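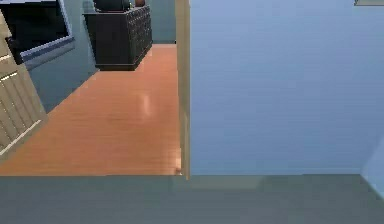 Print this message | E-mail this message to a friend

Subject: Re: Lamp procession in December, the route and the food
From: Iddrisu Yakubu
To: Mollevbridge interfaith list

Dear Behrouz and everyone,

Thank you so much for writing all that out, and forgive me for taking a few days to answer. We had my wife's mother staying and the house was full of cooking from morning to night (no complaints from me!). I've quoted your questions so I don't wander off from them, though I probably will anyway.

Behrouz Najafi wrote:
> Friends, can somebody who has walked the lamp procession before
> tell me how long it takes to get from the Talukder Street temple
> down to the river? Our group from Plotham would love to join, but
> we have several older members and one wheelchair. Also, is it all
> right for people of other faiths to carry a lamp, or should we just
> walk behind? And what may we bring to eat?
> Warmly, Behrouz

The walk itself isn't far, but it is slow, and it's meant to be. They stop at every corner for a hymn, and last year the stop outside the old bakery went on so long that my candle burned down to my glove. I'd allow 2 hours from the first bell to the last prayer at the water. The street is paved the whole way, and Chak-lun Fung pushed his father's chair down it last year and told me the only hard part was the slope by the bridge, where two young men from the temple came and took a side each without being asked. I still think about that.

As for the lamps, please do carry one! I asked the same thing my first year, being the only person there from our mosque, and an elderly lady simply put one in my hands and went on singing. Clive Parsons from the Methodist church carries one every December and has become quite proud of how he shields it from the wind. You do need to take your shoes off if you go inside the temple beforehand, so wear warm socks.

Food should be vegetarian, with no eggs, and no onion or garlic either if it's going to be offered first. Rice pudding always disappears. Tsung-han Tam is keeping the list of dishes, and the last I heard we had 10 of them and eight were sweet, so something savory would be a kindness.

The temple gathers at 5:30 p.m. and the bell is at 6. Buses from Plotham stop at Drotness Road, and it's a short walk uphill from there. I'll be by the gate in my big brown coat, so come and find me.

Peace to you all,
Iddrisu

Last updated: December

Contact the list owner | Copyright Mollevbridge interfaith list and the individual authors | Back to top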